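Wer einem Roboterarm etwas beibringen will, braucht vor allem Geduld — und eine ruhige Hand, wie man bei Cedach gern und ausführlich erzählt.

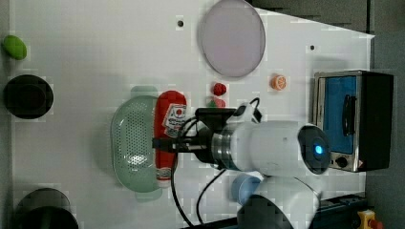

Wie lernt der Arm denn nun eine Bewegung? Ein Mensch macht sie ihm per Fernsteuerung vor, und zwar viele Male.

Im Projekt Mistik sind inzwischen fast 110 solcher Vorführungen beisammen, und Danai Sarantis, die meist am Steuer sitzt, freut sich
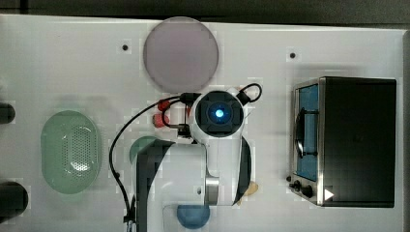
über jede einzelne, auch über die etwas wackeligen vom Anfang. Geübt wird mit Spielzeugobst, Geschirr und einer Ketchupflasche.
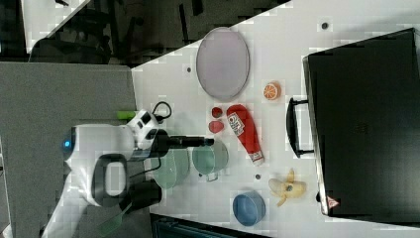 **Trikilon, Juni 2026** — Die Flasche liegt allen besonders am Herzen, denn sie soll einmal ganz ohne Hilfe gegriffen werden. Sechs Leute wechseln sich beim Vorführen ab, immer zu zweit. 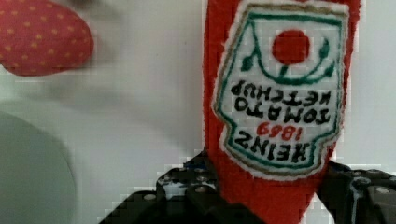

*Florian Moser, Lokalredaktion*

Im Oktober darf dann auch das Publikum einmal steuern, worauf sich Sarantis schon sehr freut.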